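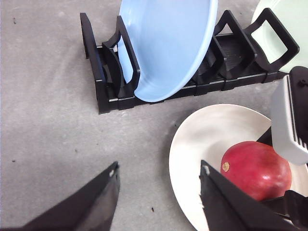
Ailsa MacLeish: Before anybody signs item 4 again, please write which rule you used for "placed". In the July table we have 83 percent success with the old rule, and I cannot compare it with a number that has no rule beside it.

Cidon dish rack study – bench and data checklist
Filled in by: Vicente Iturra
Second reader: Olga Figueroa
Session: Friday, morning block

1. Emergency stop pressed and released, arm does not move until re-enabled
OK.
Comment: I tested it from both sides of the table. The button on the left side is a little stiff. It works, but I ask that Hipólito looks at it before the next block.

2. Fingers closed slowly with no load, both sides arrive together
OK.
Comment: Screws of the fingers checked by hand with the short key. No extra torque was needed.

3. Wrist view checked during fast approach 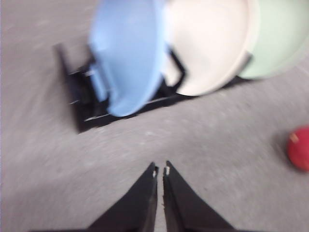 Wrist view in motion, fingers almost closed, dish rack ahead.

OK with remark.
Comment: The method uses the wrist view for the last part of the reach, so blur matters for us. We keep blurred episodes in the training set and mark them with the letter B. We do not delete them. The question of the paper is if the model becomes better when it sees such moments, and for this the two sets must have the same length. At present set A has 627 episodes and set B has the same.
Olga: I agree, but the letter must go in the log on the same day. Last time I had to guess for 43 episodes.

4. Success rule written in the log
OK (corrected after the comment of Ailsa).
Comment: New rule – a dish is placed when it stands in a slot by itself after the fingers are open and the arm is back at home position. The old rule did not ask for the home position. I will score the July episodes again with the new rule, and both numbers will be in the table.

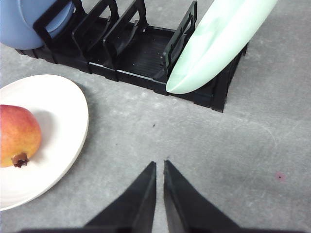

A dish which touches a divider is accepted. A dish which leans on another dish is not accepted, even if it stays up. If the scorer has doubt, he writes "doubt" and Valentina Benítez decides.

5. Speed limit loaded from the file and read back
OK.
Comment: I compared the value on the screen with the printed sheet.

6. Fixed camera view saved before the first episode
OK.
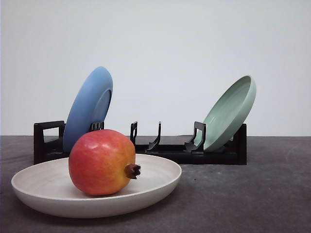

The start layout is drawn by the script and the person at the bench copies it by hand. Small errors of position are normal and we do not correct them after the first episode has begun. Fruit is changed between blocks – write the kind in the log, please, not only the color.

7. Hands out of the work area, spoken "clear" before each start
Not OK in one case.
Comment: I started one episode without saying it. The episode is removed and I repeated it.

8. Disk space and copy to second disk
Open. The copy was still running at the time of signing. Olga will close this item.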